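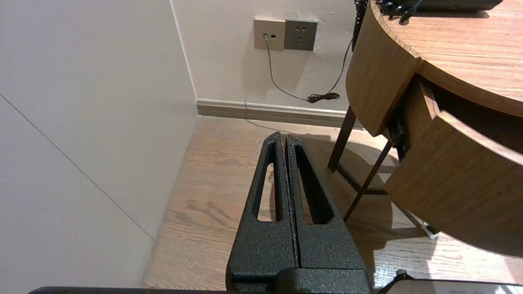 Short Fiction

The crew had the street outside the Gastbridge ferry office closed until five, and by 3 p.m. the actress had run down it eleven times. She played a bank clerk who steals a ledger. The ledger was a phone book with a new cover.

"Again," the director said.

I was an extra, paid 76 dollars and lunch. My job was to step off the curb and look annoyed. It was a Tuesday in November and the coat they gave me had Eichhorn stitched in the collar, left over from some other film.

On the twelfth run her heel snapped. She kept going, one shoe on, past me and past the van marked Tinolari Catering, all the way to the barrier. The director watched it back twice and said that was the one.

She sat down on the curb next to me and took off the other shoe.

"Did I look scared?" she asked.

"You looked late," I said.

She thought about that - a bus went by on the Nolarholm road - and then she went to ask for one more.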